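Blog > Maker Chats > Paper & Glue

I finally got to sit down with the woman behind Skullcombe, the little paper-craft shop I've been buying card kits from for ages, and oh my goodness, we talked for two hours! (I had planned on thirty minutes.)

She started out making birthday cards at her kitchen counter with one pair of scissors and a glue stick. "I was terrible at it," she told me. "My corners were awful. My sister still has the first one and she brings it out every Thanksgiving."

Her first real kit was called Trimgate, and it had 17 die-cut pieces in it, all packed by hand. I asked how many she made that first run and she groaned. "I ordered paper for 3000 and sold maybe a shoebox full. I was cutting gift tags out of the leftovers for years!"

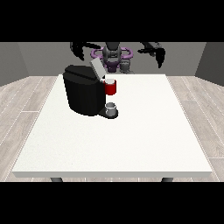
So what changed? She says it was the folding cards, the ones with the pop-up middle. People started mailing her pictures of theirs, and she taped them up over her desk until she ran out of wall. "That's when I quit worrying about whether mine looked perfect," she said.

I had to ask about glue, of course. She likes a wet glue with a fine tip for the small pieces and double-sided tape for everything else, and she lets pop-ups dry overnight under a cookbook. I've been doing mine under a cereal box, so that explains a lot!

Next up is a bird-themed kit called Falcão, and she's still fussing with the wings. "They fold flat or they look good," she said. "I'm working on both."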